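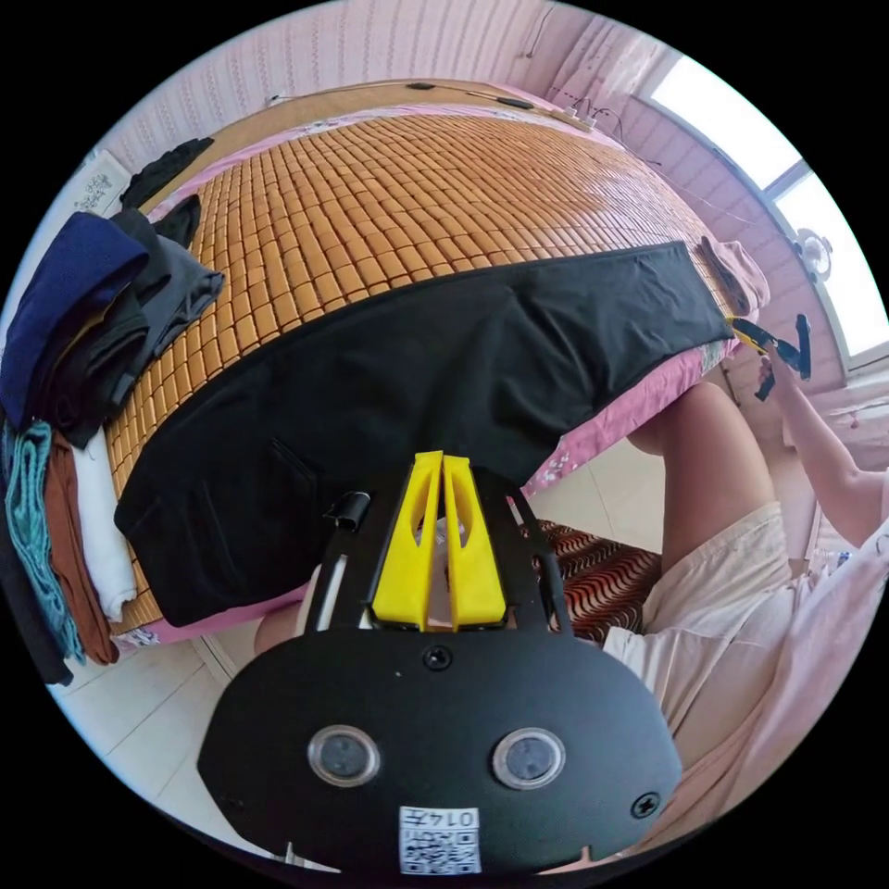

Site Checks: Home Collection

Walkthrough checklist with comments, garment folding set, bedroom station
Inspected July 1, 2024, for Ketside
Hardware: two hand-held grippers, Erard bracket kit

1. Labels present on both grippers. PASS
Codes are attached. I would still like the numbers typed into the log by hand, as the session sheet has been wrong before.

2. Fingers free of nicks and play. PASS
Checked by hand before recording. Dreßler says a set of fingers is good for 2,896 closures. I'd like to see how they got that.

3. Floor and rug. COMMENT
Tile with a rug over part of it, right where the operator's feet go. Tape the rug edges or take it up.

4. Power strip and cables at the headboard. FAIL
Plugs and small devices share the strip of wood next to the work surface. Sleeves and trouser legs get dragged over that way. Move it all to the floor behind the bed.

5. Work surface. COMMENT
Bamboo sleeping mat. It stays flat enough, but dark cloth on tan tile is the easiest contrast there is, and I doubt a model trained on it will cope with a dark blanket.

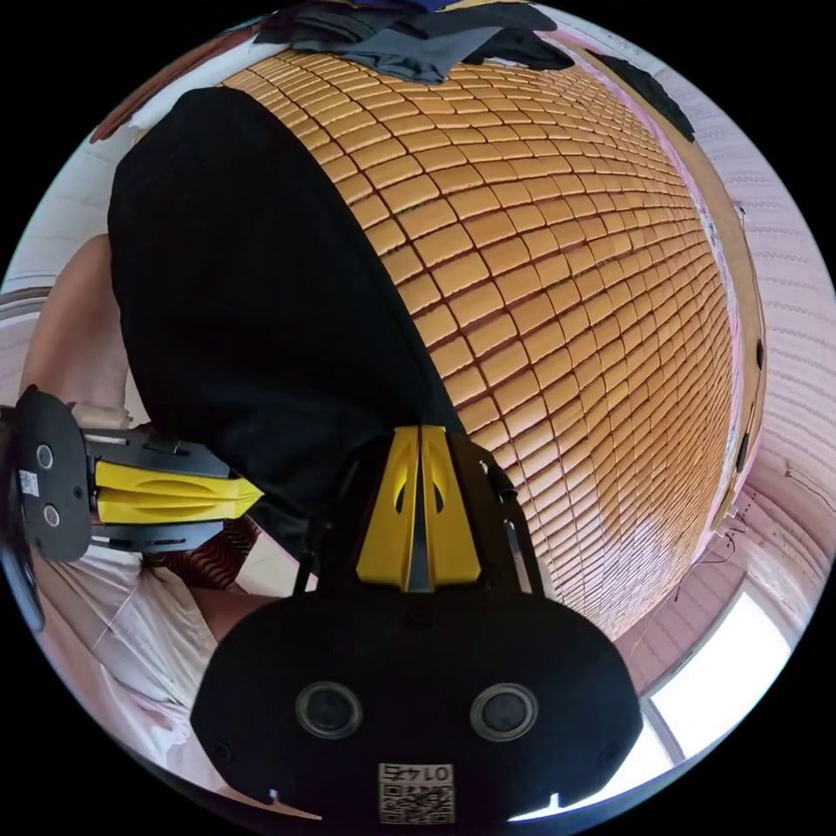
Ask for at least 50 takes on a plain sheet before August.

6. Lighting. COMMENT
Window light is strong. Black fabric loses its creases in it - bad news if the whole point is learning where to grab. Draw a curtain for half the takes.

7. Clearance between grippers. COMMENT
Two hands working close together will knock brackets sooner or later. Add a bump check between takes.

8. Episode count. OPEN
The sheet claims over 700. Skoton's upload page lists 186. Do not sign off until the two agree.

Result: hold. Recheck items 3, 4 and 8.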